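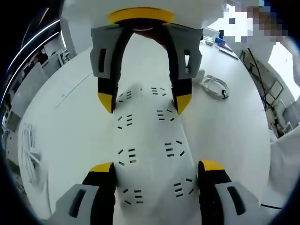 *At the round white table.*

# About Prondell

Prondell is a small school that teaches grown people to mend their clothes. We do hems, zippers, moth holes, split seams, collars that have given up, and the pocket linings everyone ignores until their keys are in their boot. We don't teach dressmaking. If you want to make a wedding gown from scratch there are fine places for that, and when the zipper goes you'll be welcome back.

## How it started

Fouzia Kazmi spent most of her working life doing alterations at the back of a dry cleaner's called Graletti, where she took up other people's pants. A surprising share of her customers would stand at the counter and tell her they had always meant to learn how to do it themselves. One July she offered to show a few of them on a Monday evening after closing. They came, they sewed their sleeves to their laps, and they asked if there was another one next week.

The Monday class outgrew the dry cleaner's, mostly because of the coats. Graletti wished us luck and kept the good ironing board. We moved into 204 Pirzada Street, up one flight, over a shop that sells aquarium supplies. You'll hear the pumps. People tell us it's soothing, and people who don't think so have learned to run a sewing machine over it.

Kamil Hrnčiar joined as a student with one sweater and a hole in each elbow. He now teaches all our knitwear classes. The sweater is still in use and there's not a great deal of the original left.

## What we teach

**Basics** runs for six Monday evenings. You'll learn to thread a needle without swearing, sew on a button so it stays, put up a hem by hand, and close a seam. Bring something you own and don't love. By week four you can bring something you love.

**Knits and Holes** is Kamil's class. Darning, patching, picking up dropped stitches, and a full evening on moths, including what to do about the ones still living in your closet. Please put your woolens in the freezer for a few days before bringing them. He will ask.

**Zippers** is a single long Saturday. It has a reputation. We provide lunch.

**Clornia** is our open bench, named after the sewing machine brand that Fouzia learned on and has never forgiven. You drop in, use our machines and thread, and get on with whatever has been sitting on your chair since winter. A teacher is there to help but won't do it for you, however nicely you ask.

## Class size and cost

We take 15 people in a class and no more. That's how many fit with their elbows out. Basics costs $108 for the full course, with needles, thread and practice cloth included. If that's a stretch, write to us before you sign up and we'll work something out. You don't have to tell us why.

If you miss a week you can make it up at the open bench. If you miss all six, we'd gently suggest a different hobby.

## Things people ask us

*Do I need my own machine?* No. If you have one and it's been in a cupboard since a relative gave it to you, bring it along and we'll see what it's thinking.

*Will you fix my jacket for me?* No, but Graletti will, and they'll do it by Thursday.

*I'm terrible with my hands.* So are most people in week one. The scissors are kept blunt for a reason.

## Finding us

204 Pirzada Street, second floor. The buzzer code is 3005. Push the door hard; it sticks in damp weather and it sticks in dry weather. If you reach the fish tanks, you've gone in the wrong door, and they're used to it.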